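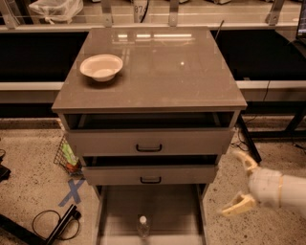 Jedoren: bedside cabinet tasks for shared work on care wards

README for the first public release

Jedoren is a set of robot recordings built around one piece of furniture and the small jobs that happen at it all day long. Drawers get opened and closed. A water bottle goes from a drawer to the top, or back down again. A bowl sits where somebody's elbow wants to be. We recorded 992 episodes at a bedside cabinet in the Limier workshop, and the task list came from the people who do these jobs for a living: 12 ward assistants at Nondier, a residential care home.

We are really happy with how this came out. Most of what we know about drawers we learned from the assistants, and a lot of it ended up in the labels.

What's in the release

episodes/ holds the head camera video and joint positions, one folder per episode, video at 30 frames per second
labels/ holds the start and end of each step, the instruction text, and the outcome
ward_notes/ holds 1884 short comments from the Nondier assistants, each tied to an episode and a time in the video
splits/ holds the train, validation and test lists
tools/ holds a small viewer and the script that checks your download

The instruction texts are written the way the assistants would say them to a new coworker. You'll find "get the water up where she can reach it" next to "move the bottle to the top of the cabinet." Both are kept on purpose, so please don't clean them up before training!

The work behind it

An assistant at Nondier starts the morning round at 6:30. Before anyone talks to a resident about breakfast, there's a pass through the rooms to put water within reach, shut drawers that were left open overnight, and clear off yesterday's dishes. Bending to a bottom drawer is the part people's backs complain about. The assistants asked us to begin there, and that's why the low drawer turns up so often in the task list.

Their second request took longer to get right. They wanted the arm to leave things alone. A bowl on the cabinet top may be waiting for pickup, or it may hold somebody's hearing aids. Many episodes therefore have a bowl on top that is no part of the task, and the outcome label has a separate field for whether it was disturbed.

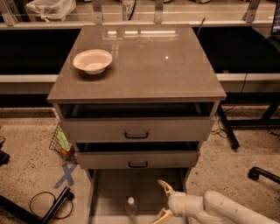
Photo: Limier workshop / Jedoren project

Low reaches are labeled in more detail than anything else. With the bottle standing upright down in the bottom of the cabinet and open drawers above it, the gripper has to come in from the side, and the space is tight. We split these episodes into approach, contact, lift, clear and place. "Clear" is the step where the bottle passes the drawer fronts, and it got its own label after an assistant pointed out that this is where people knock things too.

What changes for the staff

Nondier hasn't handed its morning round to a machine, and this release doesn't contain a product that could do it. What the home did was rewrite the round on paper, with us and the assistants in the same room, as if an arm could take the cabinet work. A few things came out of that which we think matter to anyone using the data:

Time saved at the cabinet was wanted for the resident in the bed. The assistants were clear about this, and Nondier put it in writing before recording began.

Someone still has to look in the drawers. An assistant who opens a drawer notices the untaken pill or the missing glasses. Our labels have an "odd item" tag for this, but it is thin so far, and no system trained on it should be the only pair of eyes.

New duties appear. Somebody has to decide which rooms the arm may enter, and stop it when a resident says no. In the rewritten round this is a named role with hours of its own. In the first draft it was squeezed in between other things, and that draft did not last long.

Some assistants liked the idea from the start. Others didn't, and a couple still don't. Their comments are in ward_notes with everyone else's, unedited apart from spelling.

How the episodes were recorded

An operator guided the arm through each task while a second person kept time and reset the drawers. Drawer positions were varied between episodes, from barely open to pulled well out. The assistants later watched the videos in the Nondier staff room, during paid hours, and typed their comments into the viewer. No residents were recorded, and no footage comes from inside the home.

Failed attempts are included. They carry the outcome "failed" and, where we could tell, the step that went wrong. Please keep them in — the comments on failures are the best reading in the whole set.

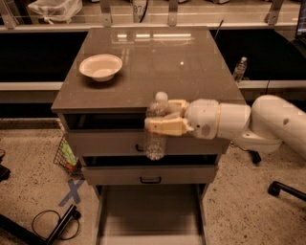 Baseline

Hidayat is the small policy model we trained on the training split. It takes the head camera view, the joint positions and one instruction. It is good with drawer handles and much less sure of itself with clear plastic, especially when the drawer front shows through the bottle. Glare from the ceiling lights on the glossy top bothers it as well. Weights and the training config are in tools/hidayat, and we'd love to see it beaten.

Known limits

One cabinet, one room, one arm. The lighting is workshop lighting, and workbenches stand behind the cabinet in place of a bed. Real bedside cabinets at Nondier are far more crowded, with cards, tissues, chargers and flowers.

Bottles are clear with white caps. We have no cups, no glasses and no open liquids, and the data should not be used to train for them.

The notes reflect one home and one team. Assistants elsewhere may work in a different order and care about different things.

Uses we ask you to avoid

Please don't use the ward notes to rate or compare individual workers. Names and shift times were removed, and we ask that you not try to work them out.

Version notes

1.0, January: first release.
1.1, planned: more "odd item" episodes, chosen by the Nondier assistants, and a second cabinet with round knobs.

Corrections to labels are very welcome. Send the episode number, the time in the video and what you think it should say.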